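Dresser l'inventaire du mobilier et des petits objets d'un logement

Mise à jour : novembre

La procédure ci-dessous s'applique à un logement occupé, avant un déménagement, un garde-meuble ou une mise à jour de contrat d'assurance habitation. Elle suppose un tableur, un mètre ruban, des étiquettes adhésives et un appareil photo ou un téléphone. Les biens fixés au bâti (éviers, radiateurs, placards encastrés) ne sont pas traités.

1. Préparer le tableau

Créer une feuille unique avec les colonnes suivantes : numéro, pièce, désignation, quantité, état, date d'achat, valeur d'achat, justificatif, carton. Ne pas ouvrir une feuille par pièce. Le tri se fait ensuite par filtre, et les totaux restent justes quand un objet change de pièce en cours de route.

Le numéro est un entier simple, attribué dans l'ordre de saisie. Il ne porte aucune information. Les codes du type CUI-VAI-003 paraissent commodes au début, mais il faut les réécrire dès que la vaisselle passe de la cuisine au cellier.

La colonne « état » n'accepte que quatre valeurs : neuf, bon, usé, hors service. Verrouiller la saisie par une liste déroulante. Les remarques libres (éclat sur le bord, poignée remplacée) vont dans une colonne de commentaire placée tout à droite.

2. Regrouper avant de saisir

Traiter une pièce à la fois, en commençant par la moins encombrée. Sortir les petits objets des tiroirs et des étagères, puis les rassembler sur une surface dégagée, sombre et mate de préférence : les objets clairs s'y détachent bien et les reflets sont limités. Les meubles restent en place.

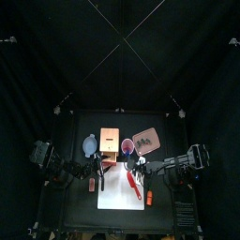 Objets ménagers rassemblés vers le milieu d'un plateau noir.

Le regroupement se fait par usage et non par matière. Les ustensiles de cuisson forment un lot, les contenants un autre, l'outillage un troisième. Un lot dont aucun élément ne dépasse 2 euros de valeur unitaire reçoit une seule ligne, avec une quantité. Au-delà, une ligne par objet.

3. Photographier

Prendre une vue générale par lot, puis une vue rapprochée de chaque objet dont la valeur dépasse 100 euros. La plaque signalétique et le numéro de série font l'objet d'une prise séparée, sans flash. Renommer les fichiers immédiatement avec le numéro de ligne, suivi d'une lettre s'il y en a plusieurs : 77a, 77b.

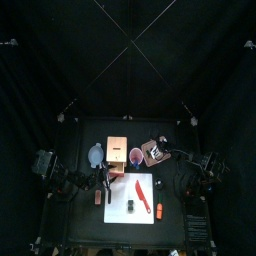

Les fichiers sont rangés dans un dossier unique, à côté du tableau. Éviter d'insérer les photos dans les cellules : au-delà de 250 lignes, le document devient lent à ouvrir et certains tableurs réduisent la définition à l'enregistrement. Un lien vers le fichier suffit.

4. Traiter la quincaillerie et les pièces détachées

Vis, rondelles, chevilles et clés de montage se perdent entre le démontage d'un meuble et son remontage. Les mettre dans un sachet à fermeture, y inscrire le numéro de ligne du meuble au marqueur indélébile, puis fixer le sachet au meuble avec du ruban de masquage. Le ruban d'emballage arrache les placages.

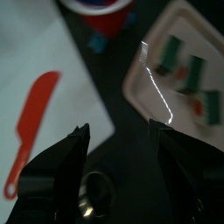
Les pièces orphelines, celles qu'on ne rattache à aucun meuble, vont dans une boîte à part avec leur propre numéro. La conserver jusqu'au dernier remontage, puis trier. Pour les étagères modulaires de type Penavitz, noter aussi le sens de pose des taquets – il n'est pas symétrique sur les anciens modèles.

5. Évaluer

Reporter le prix d'achat quand une facture existe. À défaut, indiquer le prix d'un équivalent neuf et inscrire « estimé » dans la colonne justificatif. Ne pas appliquer soi-même de vétusté : les contrats utilisent des barèmes différents et l'assureur fera le calcul.

6. Contrôler et sauvegarder

Tirer dix lignes au hasard et retrouver les objets correspondants. Si une ligne manque ou désigne le mauvais objet, reprendre la pièce entière. Exporter ensuite le tableau en PDF et en CSV, et déposer une copie hors du logement.

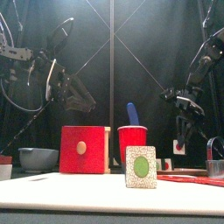
Ho-yin Yuen : J'ai suivi la méthode pour un trois-pièces. Le seuil pour les lots me semble trop bas en cuisine, je l'ai relevé et le tableau est devenu lisible. Une question sur le point 5 : pour un objet reçu en cadeau, on laisse la date d'achat vide ?

Babak Mirzaei : Mettre l'année de réception et le signaler en commentaire. Pour le seuil, le relever ne pose pas de problème si la vue générale du lot est nette.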